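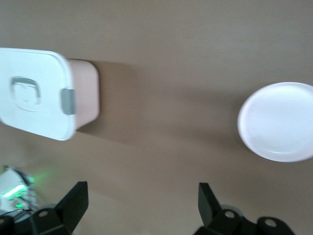 4. Comparing Two Finger Sets on a Two-Arm Table

4.1 Setup and objects

All of the trials in this section were run on the same brown table, with two arms mounted at its far side and driven by one controller, the Korkemell stack described in Section 3. We changed the fingers and left everything else alone. The first set, which we call Plesik after the workshop that cut them, has a narrow flat tip. The second set, Cullance, is a little wider and carries a thin pad on the inner face. Both bolt to the same bracket, and a swap takes a few minutes once you have done it a couple of times.

We were especially keen to see how the fingers would cope with tableware. Plates and lunch boxes look easy, and they are wonderful test objects for exactly that reason. A shallow plate gives a gripper very little to hold: a raised rim, a slope and then the table. A lunch box is too wide for our fingers to span along its long side, so the controller has to find the handle or come in from a short side, where the latch clips get in the way. Figure 4 shows a plate, box and plate layout, which we call Layout B in the tables.
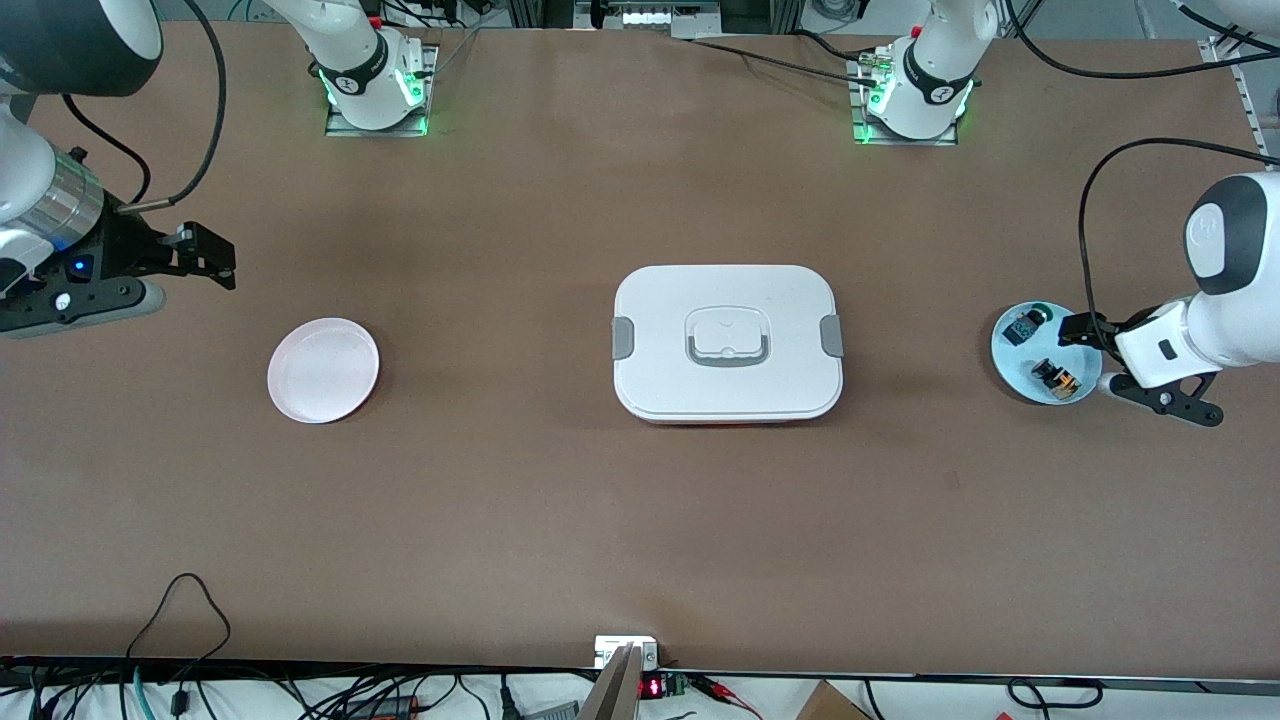

Figure 4. Layout B: pink plate, white lunch box and light blue plate, with the left arm's fingers at the rim of the blue plate.

4.2 Procedure

Each trial began with both arms parked. The operator picked a layout, the controller chose an arm for each object, and the arm made one attempt with no retry. We counted a grasp as good if the object left the table and stayed in the fingers for 6 seconds. Plates with small items on them were scored twice, once for the plate and once for the items, because a plate that arrives without its load is only half a success.

We logged 3631 attempts in August. Of these, 689 were set aside after Evanthia Nikolaidis went through the logs and found that the fingers had been fitted with the wrong offset in the controller. It was a painful number to lose, but her check also gave us the offset test that now runs at every finger swap, and we would not want to work without it.

4.3 What the wrist camera sees

Both arms carry a wrist camera, and we compared runs with and without its picture going to the controller. The fixed camera alone was good enough to choose an object and plan the approach. Close to a rim, though, the wrist view made a clear difference with both finger sets, and with the Plesik fingers the change was a joy to watch: the tips went under the edge of the plate in one smooth motion.

The wrist view has its limits. The fingers take up part of every picture, fast moves blur the edges of the objects, and when the arms work near each other the second arm can fill much of the view (Figure 5). Early on, the controller sometimes treated the other arm as part of the background and planned straight through it. We now pass it the joint angles of both arms, and the planner masks out whichever one is in the way.
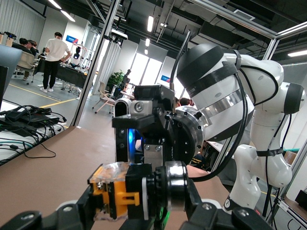

Figure 5. View from the left wrist camera, with the second arm's gripper ahead and the room behind it.

The background matters too. When the camera tilts up from the table, it takes in people, chairs and ceiling lights, and a controller trained only on tabletop views has no idea what to do with them. We added 28 tilted sequences to the training set, and the false detections dropped sharply — a very good return on one afternoon of recording.

4.4 Fingers compared

The Plesik fingers did better on plates and the Cullance fingers did better on box handles, where the pad kept the load from swinging. Neither set won everywhere. We also tried one mixed pair, with a flat tip facing a padded one, and it handled plate rims so well that we plan to give it a full set of trials. Section 5 takes up the question of whether the controller can learn which arm should carry which fingers.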